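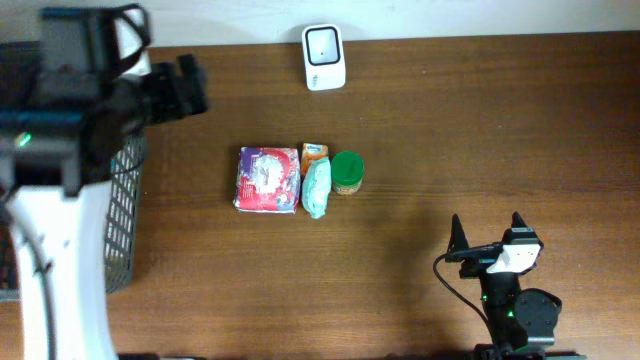
Vija Lill
Diary keeper and reluctant shopper, Kütt

October, just after 8 in the evening

Went to the Wukby again because the Flostum bakery was shut, and came out with the same groceries as last time and a bigger bill. I've been writing prices in the back of this notebook since spring, mostly to prove to Jaanus that I'm not imagining things. He says I'm imagining things. Tonight I showed him the crackers.

The old packet was 200 grams. The new one says "now even crispier" and holds 140. Same price on the shelf, same height of box. I stood in the aisle with my reading glasses on like an inspector and felt foolish, but I'd kept the old box for buttons, so I know what it said.

Jaanus thinks the makers have costs like everybody else. Fine, put the price up then, and let me be annoyed in the open. What I can't stand is being told it's an improvement. Crispier than what? Who measured?

Then there's the loyalty card. I have 537 points on it. I asked the girl at the register what they're worth and she had to call someone over, and he didn't know either. There was a leaflet. According to the leaflet I may "unlock rewards," and the reward I'm closest to is a discount on a Skotix kettle. I have a kettle. I suspect the card exists so that somebody knows how much coffee I drink, and they could have had that for free by asking me.

Jaanus Vasiliauskas, for the record, signed up for the card before I did and uses his for scraping ice off the windshield. Best use of it I've seen.

Soup for supper, the barley one, too thick. I put the new crackers in it. They went soft as fast as the old ones did.

Must remember to call about the gutter. The man promised "early next week" and I'll believe it when there's a ladder against the house. Also write down the butter, I forgot to check it and the receipt has gone somewhere.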